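Drunlow's repair mornings are back, and I've already been twice

DRUNLOW - If you've got a lamp that won't light or a coat with a dead zip, dig it out, as the repair mornings have started up again in the old Nepia building on Morkorton Road. They began in October after a long summer break, and I'm pleased to say the queue was out of the door by half past nine.

I went along with a toaster. It's not a posh toaster and I could have bought another one for the price of a decent lunch, but I've had it since my first flat and I'm fond of it. The chap on the electrical table had the bottom off in a minute or two, shook out a frankly shameful amount of crumbs, and found that the lever catch was bent. I was home with it before eleven!

The mornings are run by Nultadano, the reuse group that started out with a stall at the summer fair (you may remember the bicycle-powered blender). They tell me 222 things came through the door at the first session, mostly lamps, vacuum cleaners and clothes, with a good number of clocks and one accordion. The accordion had to be sent on to a specialist, but I'm told it's in hand.

It costs nothing to get in. You pay for any parts, and there's a tin for tea money. The town council has put in a grant of £2000 to cover the hire and the electrical safety testing, and the group is hoping to raise another £700 by Christmas for a second sewing machine and a proper soldering station. I bought two raffle tickets and a slice of lemon cake towards that, and I can recommend the cake.

A few things to know before you set off. Doors open at half past nine and the last items are booked in at noon. Please don't bring microwaves, as they can't open them up safely, or anything that runs on petrol. Large furniture is a no as well, though chairs are fine if you can carry them in yourself. If it's a busy one you'll be given a ticket and asked to wait, so take a book. The number 52 bus stops right outside, and there's parking behind the library if you really must drive.

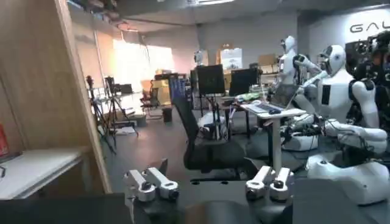
A white desk and light wood-grain panelling, with a grey floor beyond.

The group would love more people who can sew, by the way. They've plenty of hands for plugs and fuses but the mending table was two deep all morning when I was there, and several people went home with their hems still down. You don't need to be an expert, and you can do just an hour if that suits you better. Ask at the front table or leave your details in the book by the tea urn.

I'm going back next month with a radio that only picks up one station.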